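Capítulo 3
Medir o volume na cozinha

Antes de existir a balança doméstica, cada família media com o que tinha: a mão, a chávena, a tigela. Este capítulo trata da capacidade dos recipientes e da passagem de uma unidade para outra. 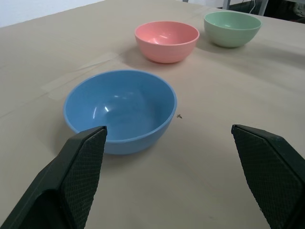 Departamento de Matemática Aplicada — Escola Técnica Rudska

A capacidade é o volume que um recipiente pode conter até à borda. Exprime-se em litros ou em centímetros cúbicos, e um litro corresponde a mil centímetros cúbicos. Uma tigela com 1,188 litros de capacidade contém, portanto, 1 188 centímetros cúbicos.

Na prática, quase nunca enchemos uma tigela até à borda. Chamamos volume útil à parte que se usa sem derramar — no método Bonell, uns 86 por cento da capacidade.
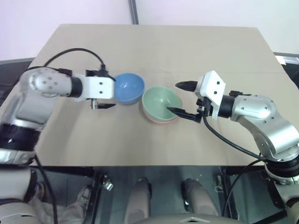
O diâmetro da boca não chega para conhecer o volume útil. Duas tigelas com 22 centímetros de boca podem ter capacidades muito diferentes, conforme a profundidade e a curva da parede. Na secção 3.1 vamos aproximar a tigela por uma semiesfera; na secção 3.2 usaremos o tronco de cone. Os exercícios começam na página 42.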